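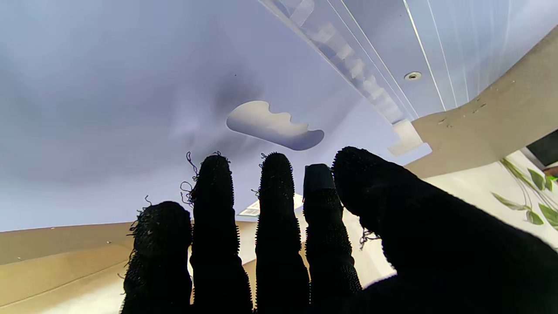
3.2 The covering of the hand

We came to the question of skin rather late in the build, after most of a spring spent on tendons and knuckles at the long bench in Lastwood, and I will admit that we did not expect it to take up as much of this paper as it does. The Tolitz hand has five digits and bare fingers that slide on almost everything, so we had to put something over them. We tried dipped rubber, then bicycle tape, then a knitted glove, and the glove won on cost and on how quickly a new one can be pulled on between sessions. It has its troubles, of course. The knit sheds and pills, the loose threads at the fingertips and along the inside of the thumb are as plain as can be in Figure 4, and on the index finger the covering stops short and leaves the flat dark tip bare. We have kept both kinds of surface in the trials, covered and uncovered, and a good deal of what follows comes from comparing them.

The handling set was made up of things that a person packing small orders at home would have on the table: paper pouches, folded sheets, cardboard. Over the month of May we logged 892 grasps, of which 221 were on pouches. A pouch is a friendly object in some ways, as it gives under the fingers and forgives a poor approach, but it also creases wherever it is pinched, and each crease changes the shape the hand meets the next time.

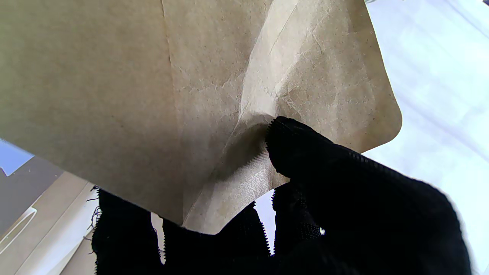
Weidong Tang, reading an early draft, objected that we were giving the knit credit that belonged to the paper. A crumpled pouch offers folds to hold on to, he wrote, and a fresh one should be used for every grasp or the figures would flatter the glove. We took this seriously and repeated 38 of the pouch grasps with new stock from Yuan. The hold was a little weaker on the fresh pouches, though the order of the coverings stayed the same, and we are grateful to him for making us check.

Figure 4. The gloved hand and two of the handling tasks, from the wrist camera.

Loose sheets gave us far more grief. With a pouch the fingers can close until they feel something push back, whereas a single sheet gives them almost nothing to feel, and the controller (borrowed with small changes from our earlier Nolelport arm) kept on squeezing well past the point of usefulness.

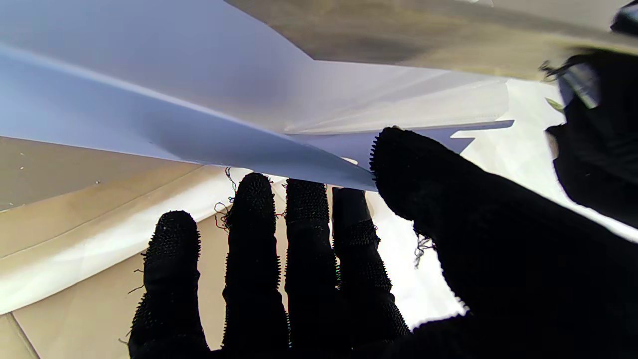 We settled in the end on a fixed closing distance for sheets, measured by hand at the start of each session, and left the force reading out of it altogether. It is a blunt remedy and it asks the operator to know beforehand what kind of object is coming, but it brought the dropped sheets down to 2 in the last session, and it spared us a great many folded corners. The same setting was then tried on cardboard, where it did rather less well, and those results are taken up in Section 3.3 together with the wear on the knit.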